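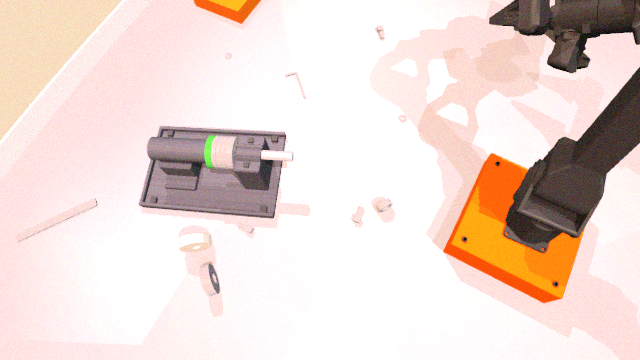 Plutville, November

Surf and Pier Fishing, Evening Course
Handout 6: Knots, line wear and tying your own rigs
Instructor: Crescencio Villalobos

Bring this sheet with you on Sunday. We meet at the Fancombe pier lot and walk out together. You need your own rod, a spool of mono for practice and a pair of nippers. Pliers are fine if you don't own nippers.

Why knots fail

Most fish lost at the pier are lost at a knot. A knot gives way for one of a few reasons. The wraps crossed over each other when it was pulled down. It was pulled down dry and the friction weakened the line. The tag end was trimmed too close and slipped. Or the knot was fine on the first fish and has been retied on none of the fish after that.

Wet the knot before you tighten it. Pull slowly and evenly, then give it one firm pull at the end. If it looks uneven, cut it off and start again. A bad knot does not get better when you pull harder.

Knots for this course

Improved clinch. Use it for hooks, swivels and snaps on light and medium mono. It gets hard to seat in heavy line.

Palomar. Good with braid and simple to tie in the dark. The loop has to pass over the whole hook or lure, so leave yourself enough line. It is awkward with long rigs.

Uni. It does most jobs. You can tie it to a hook, and two of them back to back will join two lines. If you only learn one knot this season, learn this one.

Dropper loop. We use it for the two-hook bottom rig. Keep the loops far enough apart that the hooks cannot reach each other. People forget this and spend the evening untangling.

Checking your line

Run the last stretch of line between your thumb and finger after every fish and every snag. You are feeling for rough spots, flat spots and curls. Pilings at Fancombe are covered in barnacles and the line rubs on them whenever a fish goes under the deck. Cut back past the damage and retie.

Mono left on a reel in a hot garage goes stiff and holds its coils. Replace it at the start of the season. Braid lasts longer, but look for fuzz and faded sections near the end. You can reverse braid on the spool and fish the unused part.

The two-hook bottom rig

Start with a length of leader as long as your arm span. Tie a swivel at the top. Tie the first dropper loop a hand's width below it and the second a forearm's length below the first. Put a snap at the bottom for the sinker, so you can change weight when the current changes. Loop your hooks on last.

Make 6 of these at home and wrap each one on a piece of foam. Label them by hook size – you won't want to sort them out at the rail.

Before next class

Tie each knot until you can do it without looking at this sheet. Bring one finished rig for me to check. We will pull it against a hand scale, and you can see where it breaks.

The week after, we drive down to Cuesta to fish off the sand. The Platbridge road is slow in the evening, so leave early. Extra handouts are in room 211.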